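Re: [shopfloor-automation] Second two-arm cell, budget line for next year

I held off answering until I had read the Lomico quote properly, and I'm still not there. Replies inline where I have something to say, the rest at the bottom.

> We are leaning toward putting a second two-arm cell in
> the March request, same as the one we have. Lomico will
> hold the price if we commit before the end of the quarter.
> The plan is cable work: pull from the spool, cut to length,
> lay the piece beside the tool case for the next station.
> Varkness says its control package already covers "flexible
> materials" so there should be very little integration cost.

"Very little" is doing a lot of work in that last line. I asked Varkness what flexible materials means and got back a page about foam inserts and bagged parts. Foam doesn't have a memory. Wire that has been on a spool does, and it wants to go back to being a coil the moment you let go of it.
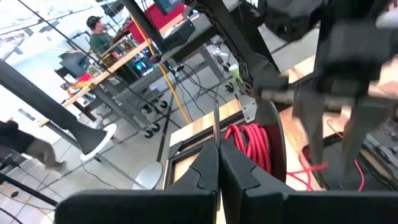 So before we talk about a second cell I'd like to see what the first one costs us per usable piece, with the operator's time in it. The request as written counts the arms, the mounts and the license. It doesn't count anybody untangling anything. On our side of the building we kept a tally for one week in a notebook and the person's time was the biggest entry by a wide margin. I know one week is thin. It's still one week more than the quote is based on.

> Halász can supply a powered spool holder, which should
> fix the feed problem. Not in the quote but it is cheap.

Cheap compared to the arms, yes. But it is one more vendor, one more controller, and as far as I can tell it has never been run with the Varkness package. Has anyone on this list done it? I mean on a real bench with a real shift behind it. A Keddale demo day doesn't count.

My other worry is bench space. These layouts always look generous on the drawing, where the spool is a circle and the cable is a straight line. Then the actual stuff goes down. There's a case, there's a spool, somebody leaves a glove, and the arms need to get past each other over all of it.
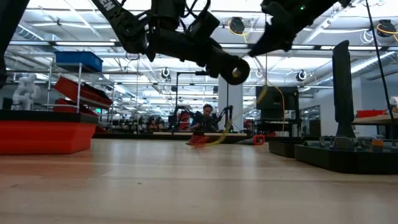 Red and yellow cable coiled on the bench, gripper overhead.

The drawing attached to the quote shows 3 stations along one wall with no space given over to carts or bins. Whoever drew it hasn't stocked a line. If the second cell goes where the request puts it, we lose the shelf next to it, and I can't find a line for moving that either.

> Do we have numbers on uptime? Finance will ask.

Not ones I'd sign. The Lomico sheet says "up to 100 cycles an hour" and doesn't say what a cycle is. If it's picking up a block and putting it down, fine, I believe it. If it's finding the free end of a thin red wire, I'd like to be in the room. Please don't put that figure in front of finance without asking what it covers, because they will divide by it and then we own the answer.

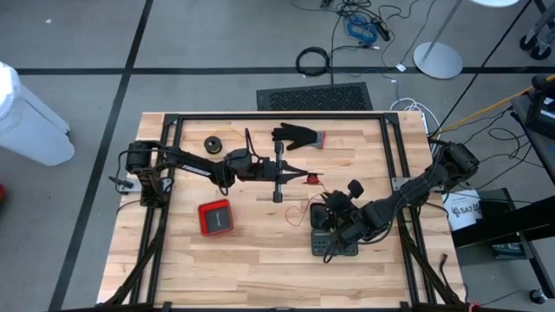
Two-arm bench from above, with the red wire between the left gripper and the open case.

What I would support in the March request:

- gripper fingertips in 2 other shapes, to try on the cell we have
- the Halász holder on loan, with a return date in writing
- 5 weeks of operator time, booked as a real cost
- nothing committed to Lomico until those weeks are done

If the price goes up at the end of the quarter, it goes up. I've been told a price was about to expire by every equipment salesman I ever met, and the next one was usually within shouting distance of the old one. The money I'm afraid of is the other kind — service contract, spare wrist, the license renewal that starts in year two and isn't on the first page.

I'm not against the arms. For loading trays I'd buy another tomorrow. Cable is a different job and I don't think we should pay for it as though it were the same one.

One small thing: the quote lists mounting plates for one arm only. Either that's a typo or the second pair is extra. Can whoever has the Lomico contact ask, and post the reply here so it's in the archive?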